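Setting up the Gumetti gripper kit without believing the box

Rarkunov sells this one as "ready in 10 minutes." Plan on 47, and that's with the arm already bolted down.

1. Mount the fingers before you plug anything in. The screws are short and the manual shows them going in from the wrong side. Snug is enough.

2. Run the homing routine twice. My first pass left the fingers uneven – the second fixed it, and I still don't know why.

3. Skip the automatic grip setting. Start at 200 on the force slider and creep up. The default is 927, a silly number for thin plastic.

4. Turn on the wrist camera and open the fingers wide. Check that both tips show up, along with whatever you plan to grab. The sales page says the software copes with any surface. I'd want proof of that on a veined or shiny top, so test on yours before you pay for the Mansilla vision add-on.
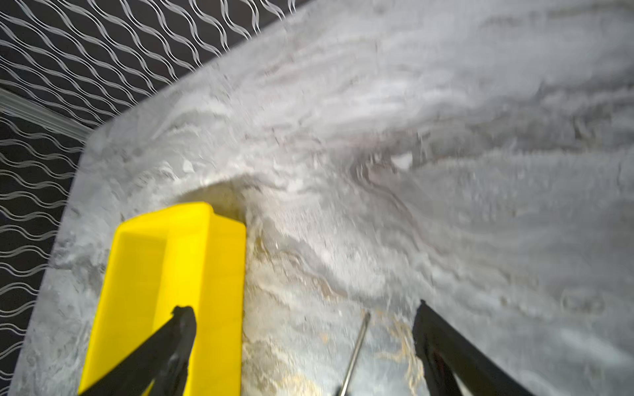 Wrist view with the fingers open, yellow plastic piece at left, marble-pattern top.

5. Close slowly, by hand control, and keep a finger on the stop button. Save the position only when you've repeated it a few times – the undo button doesn't cover saved positions.

Veronika Strebel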